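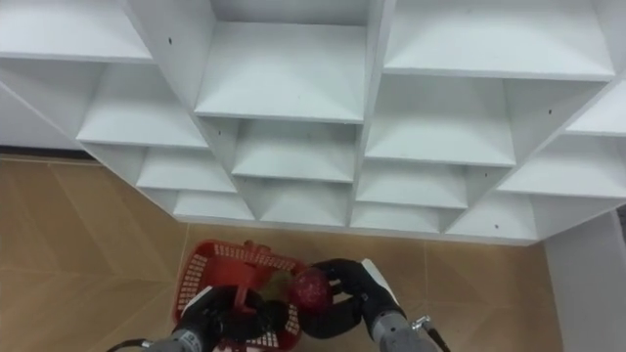

Getting the craft closet under control

I've been sewing and knitting for long enough to own four half-used spools of the same navy thread, so please take my storage tips in that spirit! These are the ones that have stuck in my house.

Wash fabric before you put it away

Everything goes through the wash the day it comes home. Then I never have to stand there wondering if that blue cotton has been shrunk yet. I snip one corner off each washed piece as a marker (my mother did this too).

Fold to one width

I fold all my yardage around a quilting ruler so the pieces come out the same width, then stand them up like books. Anything under half a yard goes in the scrap bin, no arguments. When I last went through my stack I had 124 pieces, and 80 of them were cotton prints. I gave a big bag to my neighbor Funmilayo Nwankwo, who quilts faster than I can shop.

Cubbies or drawers?

Open cubbies win for me, at least for fabric and yarn. I can see what I own, and I don't end up buying more gray wool in April when I've got plenty already.

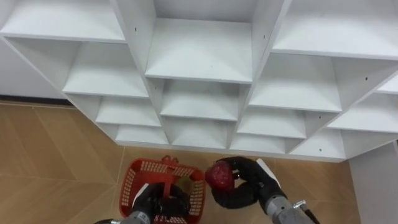
Drawers are better for small stuff — bobbins, snaps, zippers, all the things that roll. If you do go with open shelves, keep fabric out of direct sun. I lost a lovely piece of red linen that way, faded in a stripe right along the fold.

Put heavy things low

Books, the iron and the big jar of buttons live at the bottom. Yarn can go as high as you like because it won't hurt when it lands on you! And please fasten any tall shelf to the wall, especially with kids around.

Labels that come off again

Painter's tape and a marker. I've tried fancier ones and they leave gunk behind. If you've already got gunk, rub in a little cooking oil, leave it ten minutes, then wipe with dish soap and warm water. Try a hidden spot first on anything painted.

Yarn

Wind leftovers into balls and tuck the paper band inside, so the dye lot stays with it. I use zip bags for the wool, with a bit of cedar in the bin, and I sand the cedar lightly once the smell fades.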